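Skip to gallery

Kitchen Table Shapes — the photo page

Quick page before I lose the card again. Shapes on the maple board, then a few notes on each lot. Will tidy up later (probably).
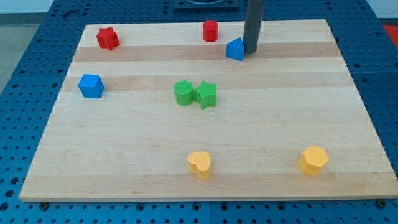
Background for anyone new. We wanted a shape set for the Lutesley play room that was small enough to fit in a shoebox and plain enough that nobody fights over it. No faces, no animals, no numbers on the sides. Beat Kofler drew the outlines, Chia-jung Lui did the colors and most of the sanding, I did the boxes and am now doing the typing. Started in June, when the room was too hot to do anything else in.

We have 108 pieces finished. The plan says more. The plan always says more.

Notes go in the order of the box, top tray first.

THE STARS
Five points. Red was the first one that came out right so red is the one everybody reaches for. The points were too sharp in the early batch, Beat softened the corners a hair and now they go in a pocket without making a hole.

THE CYLINDERS
Easiest shape to draw, hardest to keep. They roll. Stand them up on the flat end and they behave, lay them down and they're under the radiator. Chia-jung wants a shallow tray with a lip for these. I said fine, who's making it — no answer yet.

THE TRIANGLES
Blue. A proper prism, same outline top and bottom, so you can stand it up or lay it on a side. Good roof. Bad wheel, as one small visitor proved for most of a morning.

THE TEXTURE
Had three emails about this so here it is once. The fine lines on the sides stay. We tried sanding a batch totally smooth and they slid off each other, and the color went chalky where the paper had been. Lines give you grip. Parents seem to like them smooth, kids don't care, the stacks stay up better with lines. Decision made, moving on.

THE BOARD
Butcher block style, pale, maple or close enough to it. Stripes run the long way. I like it under the colors, red especially, and it takes the knocks. It's heavy though. Do not carry it in one hand with a coffee in the other. Wipe with a damp cloth, dry it right away, oil when it looks thirsty. Chia-jung oils it more than I do and hers looks better, so do what she does.

We tried the shapes on a painted tray from Kalla first. Looked great for a day, then every block left a little mark. Tray has been retired to the plant shelf.

SORTING, IF YOU WANT A GAME
Color first is easy, shape first is harder, so start with color for the little ones. Or skip sorting and do the scatter game — tip them all out, one person calls a shape, everybody else finds it. Takes as long as you let it. We've had a round go past 90 minutes with the Hsiao cousins, who do not give up and do not stop for snacks either.

Another one that works: one person builds something behind a cereal box, describes it out loud, the other person tries to copy. "Star on top of the round one, no the OTHER round one." Good for a rainy day. Grown ups are worse at it.

MEASURING
Somebody asked for sizes. I wrote them on the back of an envelope and the envelope is gone. Beat has the drawings, ask him nicely. They are small. One sits in a kid's palm fine. Small enough that I would not leave them out around babies, please put them up high when you're done.

STORING
Shoebox, 3 trays, lid held on with a wide elastic. Trays are just card, cut to fit. Label goes on the short end so you can read it on a shelf. I have labelled the long side on two of them alredy, sorry, those are yours if you want them.

WHAT'S NEXT
A set for the Ustness library, if they still have the low table free. They'd like more colors. Chia-jung has opinions about green and I am staying out of it. Beat wants an octagon. There's a joke going round that we'll stop at 1,000 pieces, and I would like it on record that I never agreed to that.

Also want to do a soft bag version of the box. Canvas, drawstring, pocket for a folded sheet of games. If you sew and have an evening, come find me.

BORROWING
The Lutesley box goes out Thursday and comes back the Thursday after. Count them in, count them out, tell me if one's missing — I won't be mad, I just need to make another one. Stars go missing most. No idea why. Check coat pockets.

More pictures when I get them off the other card. If yours is the coat that was left on the hook by the door, its still there.

Print this page | E-mail this page

Last updated: Thursday, late

This site uses cookies to remember your settings. OK | More information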